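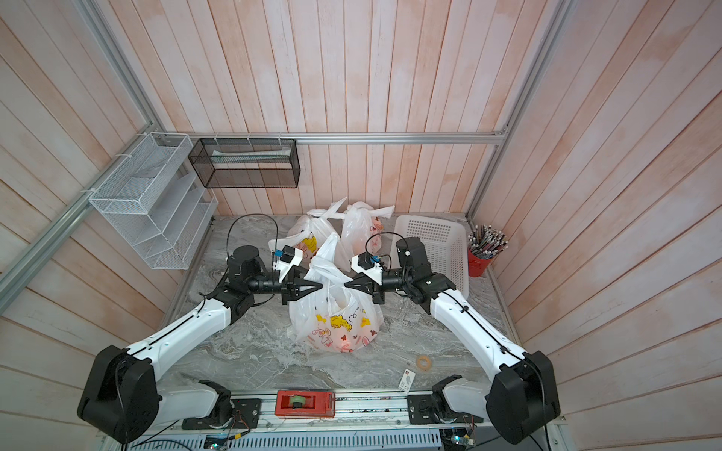
Both grippers on the handles of the front bag, two more tied bags waiting behind.

Paston > Student Projects > Two-Arm Bench > Notebook > Bag task, April

Start 2:15 pm. Working on the bag unloading task for the Cullement round. Scene is the same as last session: tied shopping bags in the middle of the table, white basket toward the back right, pencil cup in the corner. Left everything else on the table where it was so the views stay comparable with the older episodes.

Goal for today was to get the two-handed grab on the handles to come out the same way more often, then look at what happens once one hand has the bag by itself. Fruit into the basket is the scored part. Everything before that is worth nothing under the Cullement rules unless the fruit ends up in the basket, but we keep losing runs in the first part so that is where the time goes.

Setup notes

Checked the bolts on both arm mounts before power-up. Left was fine. Right took a quarter turn on one bolt. Should go on the start list, it was loose last time too.

Control is on the Raletti branch, not main. Main still has the old wrist limits and the right arm stops short of the back of the table.

Command delay was set to 500 ms from somebody's debugging. Put it back to normal. If you change it, write it on the sheet by the keyboard.

Grabbing the knot

The grippers come in from the two sides and meet nearly tip to tip on the handles. Closing both together pushes the knot out forward about half the time. Closing left first, short pause, then right, is better. The left one holds the plastic still and the right one has something to close on.

Height matters more than we thought. Too high and the fingers get only the loose loops, and then a pull just stretches them. Too low and they take a fold of the bag along with the knot. Ended up lowering both targets by a small step and leaving the bottom of the bag on the table for the whole grab. No lifting until both are closed.

The printed bags are easier to see than the plain parts. The wrist view loses the edge of the plastic wherever it is only white film against the pink boards. Not much to do about the walls before Cullement. We could try a darker sheet on the back wall, but then the old episodes no longer match the new ones and I don't want to start over.

One hand on the bag

Ran a set with a single corner held and the other hand kept clear. A bag held by one corner hangs at a slant and opens out toward the bottom, and in the gripper view it hides a good part of the table. The basket is half behind it. The policy seems to steer by the basket rim, so losing half of it is a real problem – probably explains the drift to the right that showed up in the last batch.

Things tried: holding the bag farther forward (helped), turning the wrist so the wide side faces away (helped a little, but the cable loop gets tight near the end of the turn, don't go past the tape mark), and waiting longer before moving (no difference).

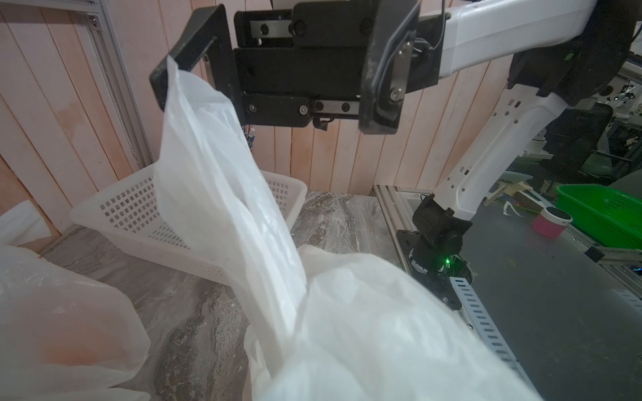 Neck hold and the basket

Switched to holding the gathered neck with the right hand and bringing the left in facing it. This is the Hinojosa order from their write-up last term, with the hands swapped. I did not expect much from it but the bag stays low and spreads out on the table instead of hanging in front of everything. Basket is easier to see from the fixed camera this way, although the right wrist still covers the left edge of it. One orange sits mostly behind the wrist from that angle, so don't trust the fixed view alone for scoring. Look in the basket.

Four oranges in the basket at the point where I saved the still. The neck hold is what I would use for Cullement unless the next batch says otherwise.

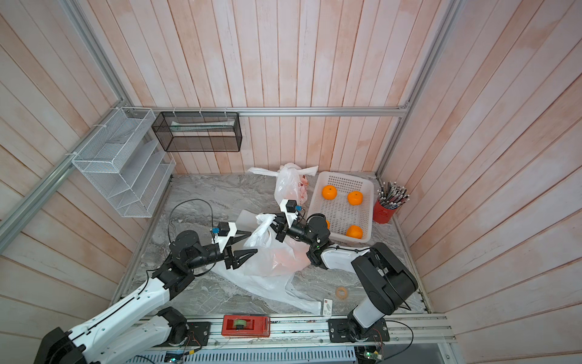 Data

24 episodes kept today. Longest is 3196 steps and should probably be trimmed, there is a long stretch near the start where both arms are waiting on me. Episode 201 in the running list has the wrong label (says two-hand, it is neck hold). Fixed in the sheet, not fixed in the file name.

Uploaded to the shared drive under bags/april. The wrist video for the last two was still copying when I wrote this.

To do

– Relabel 201 properly.
– Move the neck hold targets from my local copy to Raletti.
– Longer cable slack on the left wrist, or a softer limit on the turn.
– New bags. The handles get stretched after a few runs and then they knot differently.
– Ask Hinojosa which hand they release first. We let go with the left and it drags the plastic.

Power off 6:40 pm, arms parked, air left on for the next group in the other bay.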